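The long way back to balance

When the room starts spinning, the most useful treatment may be a physio, a bed and a few uncomfortable minutes 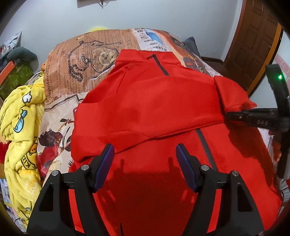

Segundo Ñahui was rolling over to switch off his alarm when the ceiling took off without him. It went around clockwise, he remembers, quite fast, and he held onto the mattress with both hands until it slowed. The whole business lasted less than a minute. He lay there a good while longer, a fit man of sixty-one who had never had so much as a migraine, quietly certain he was having a stroke.

He wasn't, as it happens, though he was quite right to ring someone. By lunchtime he'd been through the emergency department at Hivport, had his blood pressure taken lying and standing, followed a doctor's finger with his eyes and walked heel to toe along a corridor. He went home with a diagnosis that takes longer to say than it sometimes does to treat: benign paroxysmal positional vertigo, or BPPV.

I have a soft spot for this condition, I'll admit, partly because my mother had it for the better part of a winter and put it down to her new glasses. It's one of the most common causes of vertigo, it turns up more often as we get older, and the explanation is so odd that people tend to think you're pulling their leg.

Crystals on the loose

Deep in the inner ear sits a small chamber lined with tiny crystals of calcium carbonate, which help us sense gravity and movement in a straight line. Next door are three looping, fluid-filled canals that keep track of the head as it turns. Every so often a few crystals come adrift and wander into one of the canals, where they have no business being. Tip your head back to reach the top shelf, or roll over in bed, and the crystals slide, the fluid shifts, and your brain is told you're turning when you're perfectly still.

The spinning is usually short and nearly always set off by a change in position. That pattern is a strong clue. Vertigo that goes on for hours, or comes with hearing loss or ringing in one ear, points elsewhere, perhaps to Ménière's disease or an inflamed balance nerve. And vertigo with slurred speech, double vision, a drooping face, weakness, a sudden severe headache or trouble walking is an emergency. Call an ambulance and let them sort it out.

A test that doubles as a nuisance

To confirm BPPV, a clinician will generally do the Dix-Hallpike test. You sit on the bed, your head is turned 45 degrees to one side, and you're lowered fairly briskly onto your back with your head hanging a little over the edge. If crystals are loose in the usual canal, the room spins and your eyes begin to flicker in a particular way. It's unpleasant – Segundo's word was a good deal stronger – but it passes.

The treatment most people are offered is the Epley manoeuvre, which carries on from there through a series of slow turns meant to coax the crystals back where they came from. Many people feel better after a session or two. Some need more, and some find it comes back months or years later, so it's worth asking your physio to show you a version you can do at home, once they've worked out which ear is the culprit. Anyone with neck or back trouble should mention it before they lie down.

What surprised Segundo was how wobbly he felt afterwards. The spinning had stopped by the second visit, but for 12 days he walked around his kitchen as though it were a ferry. He slept propped on pillows and took the stairs like a toddler. His physio nudged him to keep moving, gently, and gave him a few balance exercises to do at the bench while the kettle boiled.

He's back on his bike now, and he still rolls over rather carefully in the mornings, left side first, with one hand on the mattress.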